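Talerberg Seed Library: progress report to the Zarmont Fund, November

Hello all, and thank you again for the grant. I know the form asks for headings and a table, but when I rang Ikhsan Manurung he said a letter would do as long as the money was in it, so you're getting a letter (the spending sheet is attached separately, and yes, it adds up this time).

Where to begin. The drawers! We finally have proper seed drawers. You'll remember from the application that everything was living in biscuit tins under the stairs at Drustville Hall, which was fine until the mice found the peas. The new cabinet came from a school that was closing its map room, and it's long and shallow and smells a bit of chalk, and I love it. It cost less than we'd put down, so with your say-so I moved the difference over to envelopes and a decent label printer. We have 100 varieties in there now. That was the target for the end of the whole grant, so I'm feeling rather smug, although I should admit that 14 of them are tomatoes and I could happily lose half of those.

Borrowing has been up and down. Spring was mad. We opened on a Monday evening thinking it'd be a quiet sort of day and people were queuing down the steps with their own jam jars. Then it went dead from June until the schools came back, as I suppose it would, everyone being out in the garden and not thinking about seed at all. The harder bit is getting anything returned. The idea is that you borrow a packet, grow it, let a few plants go to seed and bring some back, and plenty of people are very keen on the first part. Beans come back, because beans are easy. Lettuce comes back in paper bags full of fluff and greenfly. Carrots, never, not one. I've stopped minding too much about carrots (they need two years and a lot of space) and we'll just buy those in.

What did help was Herman Lumbantobing's drying evenings. He ran 3 of them in the back kitchen at the hall and they were the best thing we did all year, I think. People brought whatever they had, squashy cucumbers, whole sunflower heads, a carrier bag of leek flowers, and he showed them how to clean it and how to tell when it's dry enough to store. Tomato seed has to sit in its own juice until it goes a bit mouldy, and the look on people's faces when he took the lids off was worth the hall hire. I've asked him to do more next autumn and he's said yes, provided we get a fan in that kitchen.

Now the things that haven't gone well. The school link is behind. I'd promised you 2 schools and we've only got going with one, Kwok Lane Primary, where the children have a bed of broad beans and an awful lot of calendula. The other one changed head teacher over the summer and my emails seem to have fallen down a hole. I'll go round in person after half term is out of everyone's system. If it's still a no by the new year I'd like to offer the place to the allotment youth group, if you're happy with that?

Germination testing is also later than planned. We've done the onions and parsnips, as they go off quickest, and the parsnips were dreadful, so the whole drawer went on the compost. The brassicas are on damp kitchen paper on my windowsill as I write. The rest I hope to get through over the winter, when there's nothing else to do but look at catalogues.

Money, briefly. Cabinet under, envelopes and printer over, hall hire bang on. Travel is hardly touched as everyone seems to walk. There's still a fair lump sitting in the line for printed growing guides, because we can't agree on how long they should be. I want one side of paper per vegetable. Others want a book. I expect I'll get my way on this, but slowly.

Between now and the spring we'll finish the testing, get the guides to the printer, sort out the second school one way or another and hold a seed swap at the end of winter. Do come to that if any of you can manage it, there'll be soup. If you need figures broken down differently for your trustees just shout and I'll redo the sheet.

With very best wishes from all of us at the seed library

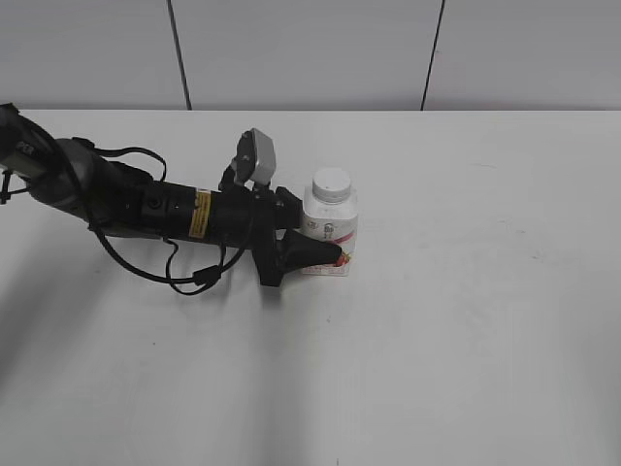 White plastic bottle on a white tabletop, with a black robotic arm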